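Skurkadley Robot Club takes on the laundry: new student project teaches grippers to handle clothes

By Gwenaël Hervieu, club lead, Skurkadley Robot Club
January

Hello from all of us at Skurkadley Robot Club! I'm very pleased to be able to share our news at last, having been told to sit on it until the paperwork came through from Jinport. We are running a student project this year on one of the most ordinary jobs in any house, picking up clothes and folding them, and at the end of it our students will enter the Severo Challenge, which is open to school and college clubs and which we have never been brave (or daft) enough to try before.

If you've followed the club for a while you'll know us as the people with the line-following buggies. We love the buggies. But last year the older students started asking for something that might be of use at home, and when I put a sheet of paper on the wall for ideas it filled up with chores. Washing up came first, laundry second, and I'm afraid I vetoed the washing up on account of the water.

So, clothes! A plastic block has the same shape every time you pick it up, and a coat most certainly does not. It slumps, it folds over on itself, the sleeves go wherever they fancy. Our students worked that out in the first session when they wrote down every step of folding a T-shirt and found they had missed out most of them. I was one of the people following their instructions, and I ended up with something closer to a cushion.

The way we're teaching it is by showing. The students work with hand-held grippers, so a person does the moving while the jaws do the holding, and the recordings go into a training set that we build up bit by bit. You very quickly learn how much you normally leave to your fingertips. We began on tea towels and T-shirts and have now moved up to padded coats, which are slippery and fat and spring back when you let go.

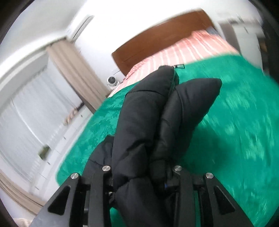
You stop thinking about your hands after a bit and start thinking about where the coat wants to go, says Tuncer, and I've heard the same thing in different words from nearly everyone who has had a turn. It changes how the students plan, too. They used to write out the whole job first and then try it. Now they have a go, talk about it, and write the plan afterwards, usually with a lot of crossing out.

We work in real rooms as much as we can. A bench at the club is lovely and flat and well lit, and it taught us some bad habits. In a bedroom you have a soft mattress, a blanket that drags along with the sleeve, furniture to reach round and curtains doing odd things to the light. All of that is good for the training set, and it's good for the students, who have to decide where to stand before they decide anything else.

Our house rules for a folding session are pinned up by the door and I'll repeat them for any club that fancies trying this. Start with the garment in a different position every time. Say out loud what you are about to do. Keep the messy attempts and label them as messy, as those are the ones we learn most from. Swap over before your wrist gets tired. Zips get a session all to themselves (we learned that one the hard way and there was some sulking). 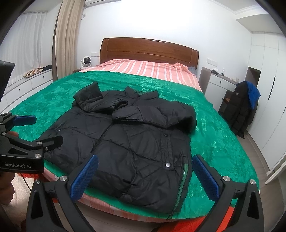 The target we've set ourselves is 470 labelled folds by the time entries close, with padded coats making up 70 of them. I wanted a smaller number and was outvoted. Each fold is checked by 2 students who weren't doing it, and if they can't agree on whether it counts, it goes in a folder called Arguments and we look at it together over biscuits. The Arguments folder is rather full at the moment.

Jinport has given the club a grant of £2,000 towards the project, and I can't tell you what a difference that makes to a group like ours. It pays for spare parts, storage for the recordings and travel to the challenge, and it means we don't have to charge the students a penny extra. Thank you, Jinport! We'll be sending you a neatly folded something as soon as we can manage it.

As for the challenge itself, teams are given a pile of clothing they haven't seen before and have to get it folded and stacked within the time allowed. Marks go on tidiness, on how well the team can explain its method, and on a written log kept through the year. I have high hopes for the log. Our students write beautifully rude notes about hoods, and I have asked them only to tone down the spelling.

We still have room for a few more students, and you don't need any experience with robots or with ironing. If you can be patient with a sleeve you'll fit in very well. Sessions start at 4.30pm and finish at 6pm, and parents are welcome to stay and watch, though you may be handed a gripper. We could also do with more clothes to practise on, especially winter coats with poppers, big jumpers and anything with an awkward hood. Clean, please, and with the pockets emptied.

Schools and clubs who'd like to borrow our lesson notes can have them for nothing. They're a bit scruffy and the section on socks is unfinished, but the first few sessions are all written up and should get you as far as a tea towel. Write to Gwenaël Hervieu at Skurkadley Robot Club for the notes, for a visit, or to arrange a time to drop off coats.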